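Skondarley Town Talk > Elections and Council
Topic: Dogar petition – 61 signatures thrown out

millpondrd
Has everyone seen the notice on the clerk's door? Faisal Dogar turned in his nominating petition for the Hostitwood seat and the clerk struck 61 names from it. He needed 664 good ones. The notice doesn't say how many are left, only that the petition is "under review" and that there is a hearing Tuesday at Sial Hall. I signed it outside the grocery store in February and would like to know if I'm one of the names.

Renata_K
You can ask to look at it. Petitions are public once they're filed. Go to the counter and ask for the petition and the review sheet. The review sheet has a code next to every line that was struck. I did this for the library question and they let me sit there with it as long as I wanted. They won't let you take it out of the room.

oldferry
Most of them are going to be Cumatitz Road addresses. The ward line runs down the middle of that road. Even side is Hostitwood, odd side is not. People on the odd side have a Hostitwood mailing address, so they think they vote there. Same thing happens every time someone new runs.

millpondrd
I'm on the even side, so I should be fine then.

oldferry
Should be. Did you print your name as well as sign it? That's the other one.

millpondrd
I think so. The woman with the clipboard didn't say anything about it.

tbarrow
I don't see the story here. The rule is printed at the top of the sheet. You collect extra so that when some get tossed you still make it. If he turned in barely enough, that's on his campaign. Every other candidate managed it.

Renata_K
Every other candidate is an incumbent or ran before. They have their old lists and they know which side of Cumatitz Road to knock on. I'm not saying the rule should be waived for him. I'm saying the clerk could put a ward map in the packet, and that was asked for at the last charter meeting and went nowhere.

tbarrow
The map is on the town website.

Renata_K
The map on the website is from before the line was moved. I wrote to them about it. It still shows the school on the wrong side.

hallway_ned
I carried a sheet for him for two weekends, so take this for what it's worth. We were told to check addresses against the voter list and we did. The list we bought from the town has the ward in the last column. Some of the Cumatitz Road odd numbers are marked Hostitwood in that column. If those are the ones that got struck, the town sold us a bad list and then threw out the names for it.

Where it went slowly was the apartments. You can't get into the buildings without someone letting you in, and then half the people who answer are renters who are registered at a parent's address. Houses went a lot quicker.

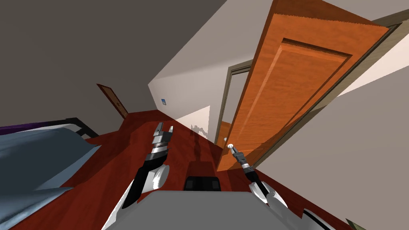
Bedroom with the orange door open

oldferry
That's a real point about the list. Do you still have it?

hallway_ned
Yes, the paper one and the file. The campaign has asked everybody not to post it and I won't, but it will be at the hearing.

tbarrow
If the list is wrong then fine, restore those names. What I don't want is the hearing turning into a speech. He had the same thing at the candidate night at Sial Hall, where he was asked about the sewer bond and talked about the petition rules until his time ran out.

Renata_K
He did answer on the sewer bond. He said he'd vote to put it off until the state money is settled. You may not like the answer.

tbarrow
I don't, but I also had to wait through the rest to hear it.

millpondrd
Back from the clerk's office. They were polite about it. My name is on there and it counted. I didn't copy anything down, but a lot of the struck lines had a W next to them, which the key says is "wrong ward." There were also several marked D for duplicate and a few where I couldn't read the name either. The person at the counter said the decision gets made by the four members of the election board and the clerk doesn't vote.

What happens on a tie?

oldferry
Tie means the clerk's ruling stands. It's happened before. Two and two, and the candidate ran as a write-in and lost badly – that was the old Hostitwood seat, before the line moved.

He could still go to court after that, but the ballots go to the printer pretty soon and a judge won't want to hold them up over one council seat. 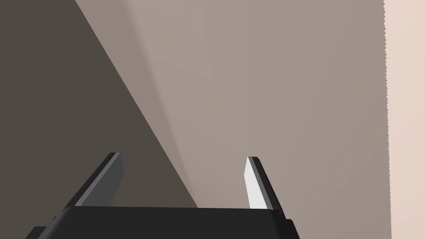
hallway_ned
The lawyer told us the same thing about the printer. The campaign is planning on a yes from the board and has a write-in plan if it's a no. I'd like people who live on the odd side of Cumatitz Road and signed to come Tuesday and bring their voter card. Some of those cards say Hostitwood on them too.

Renata_K
Mine does, and I'm on the odd side. I voted in that ward last time and was never told otherwise. I'll be there.

tbarrow
Then there's a bigger problem than the petition, and the board should say how many people got the wrong ballot last time. I'd go to hear that. What time?

millpondrd
Notice says 7 p.m., side entrance. Sign up by the door if you want to speak.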